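Folness Pairings: a data card

Version 2, maintained by Vibeke Arnardóttir

What it is

A table of 3000 tasting notes in which somebody drank a wine, ate something with it, and wrote down whether they regretted it. The notes come from the tasting evenings at Folness, a wine bar with more opinions than chairs, and were typed up from paper slips. Each row is one person, one glass and one mouthful.

The set was put together for people who want to build or test pairing suggestions on something other than the advice printed on the back of bottles, which in my experience says that every wine goes with chicken.

What's in the folder

notes.csv holds the tasting notes, one per row
wines.csv holds the wines, with grape, region, vintage and the price on the list that night
dishes.csv holds the food, from oysters down to a bowl of crisps
slips.txt holds the original wording, spelling intact
CHANGES, which is short
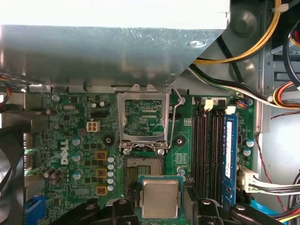
The files join on wine_id and dish_id. A wine_id never changes, even where a producer altered the label and insisted it was a new wine. Dishes are less tidy. The kitchen rewrote its mushroom tart several times and only told us about the ones it was proud of, so treat dish 41 as a family of tarts.

Columns in notes.csv

score: a whole number from 0 to 99. The slips had room for two digits and nobody wanted to reprint them. One regular gave 99 to everything with bubbles in it, and I have left him in.
sweetness, acidity, body: each from 1 to 5, as the drinker judged it. They disagree with the laboratory figures wherever we have those. I trust the drinkers more on sweetness and much less on acidity.
pairing: good, fine, bad or blank. Blank means the box was empty. Please don't read it as "fine".
glass_no: which glass of the evening this was. Use it. Scores climb steadily from the fourth glass onwards, and any model that ignores this will conclude that the best wine is whatever gets poured last.
comment: free text, English for the most part, with some Danish and Norwegian. Names of other guests have been taken out, along with one recipe its owner wanted back.

How the notes were collected

Guests picked up a blank slip at the door and filled it in as they went. Bottles were poured in the open, so everyone knew what they were drinking and usually what it cost. There was a blind evening once, a Sunday, and those rows carry blind = yes. The cheap Portuguese red did very well and its price has since gone up.

Typing was done in two passes by different people, and where the passes disagreed a third person looked at the slip. Where the third person couldn't read it either, the cell is empty. Red wine is hard on handwriting.

Lauritsen supplied part of the cellar list and had no say in the scores, as a glance at the scores for their rosé will confirm. Vintages before 2000 turn up only in wines.csv. They were on the list, but nobody ordered one while holding a slip. 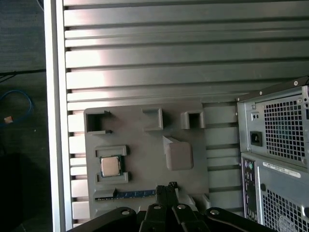 Known problems

Cheese is everywhere. If you sample rows at random you will get a cheese data set with occasional fish. Either weight by dish_group or accept your fate.

White wines are marked down in the winter months and I can't tell you whether that is the wine or the draught by the window table. The table column may help.

Riteck and Firnano appear in wines.csv as importers. They merged their lists halfway through, so a few bottles are entered twice under different ids. The pairs I know of are listed in CHANGES. If you find another, send me both ids and I will add it with only moderate sighing.

Please don't use it for

Health claims of any kind. Guessing who wrote a slip. Telling a restaurant in another country what its customers like. These are the tastes of the people who came to one bar and could be persuaded to hold a pencil.

Licence and credit

Free to use and share, commercial work included, provided you name the set and say which version you used. Version 1 had the sweetness scale upside down between October and December. If your results show people pairing dessert wine with herring, check which copy you have.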